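Okik

A word list of Finnish-American kitchen and farm talk, plus the little scripts I use to keep it tidy.

What this is

I started Okik because my grandmother's recipe cards made no sense to anybody under seventy. Half the words on them were Finnish, half were English wearing Finnish endings, and a few were just things her family said. I typed up the cards first. Then Tyyne Salminen lent me her mother's farm diaries, and after that I was hooked (my own fault, I ask everyone for their old paper now).

The list has 3615 entries at the moment. Of those, 1504 come with a full sentence showing the word in use, copied from a card, a letter or a diary. The rest are single words with a meaning and a source.

What's in the folder

words.csv - the main list, one entry per line
sentences.csv - the example sentences, linked to words.csv by the id column
sources.txt - where everything came from, in the order I typed it up
check.py - looks for double ids, empty meanings and stray tabs
old/ - the first version, before I changed how spellings work. Please don't use it for anything new!

Columns in words.csv

id: a plain number. Ids never get reused, so there are gaps.
word: the spelling I picked as the main one.
also: every other spelling I ran into, split by semicolons.
meaning: short, in English.
topic: kitchen, barn, sauna, weather, family or other.
source: a short code, see sources.txt.
sure: yes, no or half. More on that further down.

Spelling, ugh

People wrote what they heard. The word for car shows up as kaara and kaaru, and in one diary both turn up on the same page. My rule is that the most common spelling in the sources goes in the word column and all the others go in "also." If there's a tie I take the older one. Standard Finnish spellings only go in if somebody really wrote them that way, so if you search for the dictionary form and get nothing, try the English meaning instead.

Keep the dots on ä and ö if you open the file in a spreadsheet program. Mine likes to eat them. Import it as UTF-8 and check a word like pöytä before you save over anything - I lost a whole evening to that once.
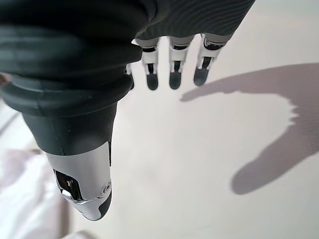 Rantala, Jul 21, 2019

This is the second release. The big change is the Rantala letters, which Seija Pelkonen found in a bread tin and scanned for me over the winter. They added 1153 entries, mostly barn and weather words, and they bumped a lot of "half" entries up to "yes." Onni Pelkonen read through the horse harness words and fixed plenty of them. I had been mixing up the collar and the bridle the whole time.

Also new: the topic column used to be free text and now it's limited to the six topics listed earlier. If you wrote something that reads that column, it'll probably need a small fix. Sorry about that.

What "sure" means

Yes means I found the word in at least two sources, or an older speaker explained it to me. Half means one source, but the meaning is pretty clear from the rest of the sentence. No means I'm guessing. I left the guesses in because people keep writing to me with the right answer, and I'd never have gotten those answers from a blank.

Things to watch out for

The list leans heavily toward cooking. That's what people save! There's very little about mining or logging, even though plenty of these families did both, and hardly anything from kids. Nearly all the writers were women born before 1920. Please don't use the list to say how common a word was in general.

Some of the sentences mention neighbors. I cut last names and anything about money or illness. If you spot something about your own family that you'd like gone, write to me and I'll take it out, no questions asked.

How to add words

Send me the word, what it means, and who said it or where it was written. A photo of the page is great, and a typed line is fine too. You don't have to learn the file format. Elsa Toivonen sends hers on the backs of postcards and those go in just the same.

If you'd rather edit the file yourself, run check.py before you send it back. It prints the line number of anything it doesn't like.

Using it

Free for any use, including classes and cookbooks. Please name the list and the release date. I'd love a copy of the cookbook.

Next up

Aarne Lindqvist has a box of sauna and fishing notes that I'm hoping to type up by December. After that I want to record a few of the words out loud, starting with the ones where the spelling is no help at all.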